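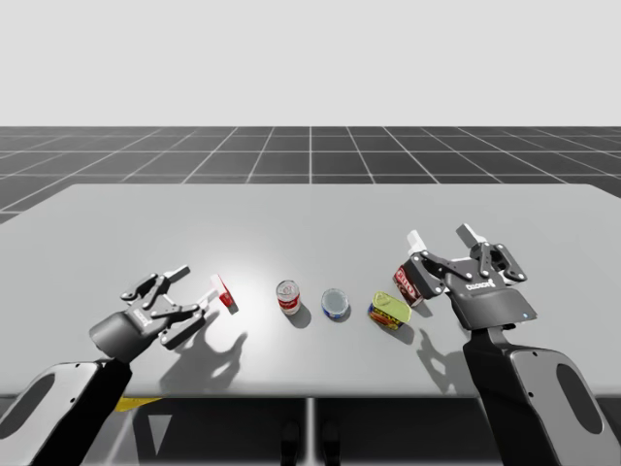
Slide 1: floor tiles running back to the horizon.

Leave the title slide up while people find seats. Say hello, say who I am, water on the left, loos by the lift. Don't apologise for my drawing this time!

So, perspective. I want to start with a confession. I drew for most of my adult life without understanding it at all. I could do a decent apple, I could do a cat asleep (a cat awake, no chance), but ask me for a kitchen floor and it looked as if everything was about to slide into my lap.

Ask the room: who's had a floor do that? Wait for hands. There are always hands.

What sorted it out for me was a beginners' evening at Valdebenito, run by Emiliano Quiroga, who made us draw nothing but tiles for two whole sessions. I was furious. I'd paid for a class and I wanted to draw people in cafés. But by the second evening my floor lay flat, and I can't tell you how pleased I was, I took it home on the bus face up on my knees so it wouldn't crease.

On to the basic idea, and go slowly because I always rush it.

Your horizon is at your own eye height. Sit down and it comes down with you, climb a ladder and it goes up. If you're drawing a beach you can see it, and if you're drawing a bathroom you have to pretend the wall isn't there. Get everyone to hold a pencil flat in front of their eyes. Anything in the room that's level with the pencil sits on your horizon. Anything below it, you're looking down on.

Then the lines. The ones going away from you head for a single point on that horizon. The ones going across stay level and bunch up the further off they get. Pause here, people are usually scribbling.
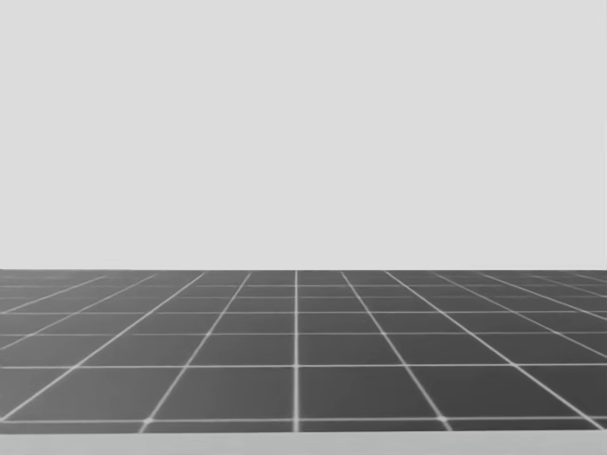
Graciela Montecinos would stop me at this point: you've told them the lines bunch up, but you haven't told them how fast, and that's where every beginner's floor goes wrong.

Fair enough, and she's right, so here goes. You don't guess. You draw your first tile, and then you draw one diagonal, corner to corner, and carry it on across the floor. Wherever it cuts the lines going away from you, that's where your next level line goes. It feels like cheating. Do it live on the flip chart, thick pen, and DON'T talk while drawing, I lost the thread completely in Kanau and ended up with a floor that went uphill.

The other thing I get asked is about near tiles looking stretched. They do, if you put your diagonal at too wide an angle, and the cure is to pull your crop in a bit or stand further back. I tend to say "stand further back" even when people are sitting down and they know what I mean.

Bit of a story here if we're on time. After the class I started keeping a floor diary. Station floors, the chip shop, my sister's awful bathroom lino. I've got 505 of them now in cheap pads, mostly biro, and the early ones are dreadful. I'll pass a couple of pads round. Please can they come back to me this time, one went missing at Skuser and it had the good chip shop in it.

If someone asks about software, yes, a perspective grid you can switch on is lovely and I use one. Still do the diagonal by hand a few times first. Your hand learns it and then you can leave the grid off for a quick sketch.

Exercise: hand out paper, one sheet each. One horizon, one vanishing point, a floor four tiles across. Music on, walk round, keep my hands off other people's drawings.

Next talk is in September at Lalent and it's on stairs. Bring a ruler if you've got one, I've only got the one long one and it's chipped.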